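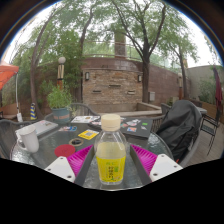 Nurnero Container Returns is a table of drink containers handed in at one depot, with what each one was made of, how big it was and whether a refund was paid. It was put together to check a claim we kept hearing, that people get their refund on nearly everything they bring in. I doubted that claim before we began and I still doubt it, though for different reasons now. Much of the trouble is in the labels. A clear plastic bottle with a cream-coloured screw cap and a yellow label in Chinese characters is easy to sort by material, and a good deal harder to file by drink type if the person at the bench can't read the label. Our sorters mostly couldn't, so go easy on the drink_type column.

Version and contact
Version 2, released October 3, 2019. Maintained by Mervyn Kershaw. Corrections go to Bindu Ramasamy, who keeps the list of known errors. Version 1 had the refund column shifted down by one row for part of the file and should be thrown out. If you have a chart made from version 1, throw that out too.

What is in the folder
returns.csv is the main table, one row per container, 4,000 rows.
bags.csv has one row per bag, 300 rows, and links to the main table through bag_id.
codes.txt lists the short codes and what we think they mean.
changes.txt lists what was fixed between versions.

Columns in returns.csv
bag_id: the bag the container came out of.
material: PET, HDPE, glass, aluminium, steel, carton, other. Read from the mark on the base where there was one, otherwise judged by hand. We did not record which of the two was done. We should have.
volume_ml: as printed. Blank if no size could be found.
label_state: whole, torn, missing.
drink_type: water, soft drink, juice, tea, milk, beer, other, unknown. See the warning at the top.
cap_on: yes or no.
refund_paid: yes, no, disputed.
note: free text, mostly about smells.

How it was collected
Bags were taken from the drop-off line in April, opened on a bench and sorted by Ronja Haugen and Florin Neagu. The plan was to take every fifth bag. In practice the sorters took the next bag when the bench was free, and when the line was long that was some other bag entirely. People who turn up at busy times may bring different things from people who turn up at quiet ones. So this is not a random sample, whatever the earlier talk slides said.

Hagos Lemma went back over 93 of the bags without looking at the first set of answers. Material held up well. Volume held up except on crushed cans. Drink type did not hold up. Cloudy drinks were the worst, with the same bottle going down as juice once and tea the next time. Where the two answers differ, the file keeps the first one, and I can't give you a good argument for that beyond habit.

Missing values
A blank and the word unknown are different things. Unknown means the sorter looked and gave up. A blank means nothing was written down. That was the rule, anyway. One stretch of 30 bags has no unknowns at all and plenty of blanks, so I assume the rule slipped there. The bags are flagged in bags.csv under rule_check.

Things people will want to say with this data
"Most refunds are paid." Perhaps at this depot, in this month. People who expect to be turned away tend to leave the odd stuff at home, and it never reaches our bench.
"Imported drinks are refused more often." There is no country column. Please don't build one out of the language on the label. Plenty of drinks bottled locally carry more than one language, and plenty of imports have a sticker over the original.
"Leaving the cap on makes a difference." The depot's own sign changed its advice on caps partway through and we don't have the day it changed.
"Households return so many containers a month." Bags are not households. One regular brought in bags for his whole street.

Comparing with other files
The Simard returns table uses similar column names, but its volume is rounded and its "carton" takes in cardboard packs. Joining the two without reading both sets of codes will give you a number, and I wouldn't trust it.

Still to do
Split material into read and judged. Get the drink types checked by people who can read the labels. Find out what code X7 was meant to be; Florin thinks it was a cracked base, Ronja thinks it was a typing slip.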